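Hand-held grippers, or how I spent my tax refund

A few of you wrote in after the last issue asking whether the hand-held gripper kits are worth the money if you're not a lab with a budget, and I said I'd get my paws on one and report back. Well, I've now had one on loan for most of September (thank you Lakshmi Mathew, you'll get it back, I promise) and I've gone and ordered my own, so you can probably guess which way this is heading. There are grumbles too, though, so stick around.

Quick version for anyone new to the list: you hold the gripper in your own hand, squeeze it, and do ordinary chores with it while it records. The recordings then go off to train an arm, in my case Erik, the second-hand six-axis who lives in the garage and has so far learned to knock things over in two different colours of light. The pitch is that you collect demonstrations without having to drive the arm about with a joystick, and I'm here to tell you that after a winter of joysticks this felt like a holiday.

Out of the box it's friendlier than I expected. The grip sits well, the fingers close evenly, and I was collecting within the hour, which included a cuppa and a minor argument with the charging cable. By the end of the first week I had 600 clips. My best afternoon was 68 in one sitting before my forearm packed it in. It's not a heavy thing, but you do hold it at a funny angle when you're going for anything deep, and bowls are the worst for it. Krystyna Wilczyńska, who has much bigger hands than I do, didn't feel it at all and thinks I'm gripping too hard. She may be right!

Bowls are really where I'd tell you to start if you want to know what a gripper is made of. Mugs have handles, boxes have flat sides, but with a wide bowl you've got to get one finger inside and the other outside and pinch the wall, and the curve is always trying to push you off. Go in too shallow and you get a lovely clip of ceramic sliding away. Go in too steep and the linkages foul on the rim. I also like to work on a properly cluttered table, snacks and toys and all, as a bare white bench teaches the arm about bare white benches and not much else. 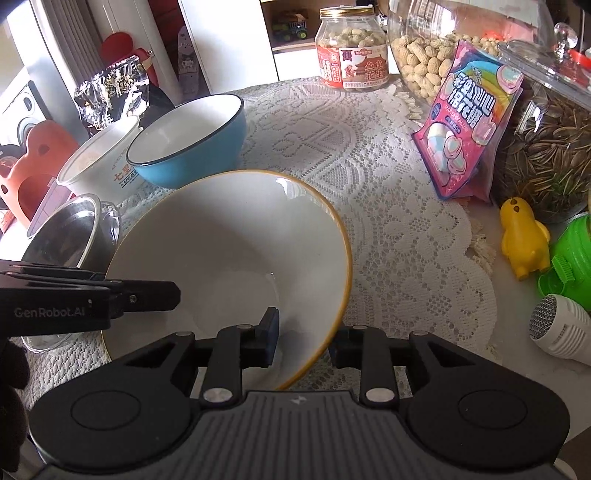
Going for the big yellow-rimmed bowl, blue pad against the inside wall. Peanuts and marshmallows standing by.

Now the pads. They're the bit I was most suspicious of and they've turned out to be my favourite part. On glazed ceramic they hold beautifully with only a light squeeze, and I've had no trouble on glass jars either, as long as the lid isn't one of those with a round knob — I still haven't found a nice way to pick those up and I'm open to suggestions. Lace is another matter. If a fingertip comes down outside the dish it'll happily pinch a fold of the tablecloth as well, and then the whole table wants to come along for the ride.

My grumbles, in the order they annoyed me. The manual is thin, and the section on calibration seems to have been written by somebody in a hurry to catch a bus. The upload step wants a solid connection, and ours out here is not solid, so I've been leaving it to run overnight. And the spare pads come in packs of 8, when I'd rather buy a pair at a time and see how they wear.

On the software side I've been sorting clips with Ondach, the free labelling tool Thongchai Siriwan mentioned at the last meet-up, and it's done the job without fuss. You can trim, tag and bin from the keyboard. If you're keen on something with more polish, Leilani Oyelaran swears by Vallejo, but that one's a subscription and I've got enough of those.

So would I recommend it? If you've got an arm already and you're fed up with teleoperating, yes, go for it, and start with a borrowed one if you can. If you haven't got an arm yet, sort that out first, or you'll end up with around 2000 clips of yourself tidying the table and nothing to play them to. Lyle Obi is putting together a group order to save us all on postage, so reply to this email with your suburb and how many you're after and I'll pass it along to him.

Next issue: cable management, by popular demand, and Erik's first go at the bowl.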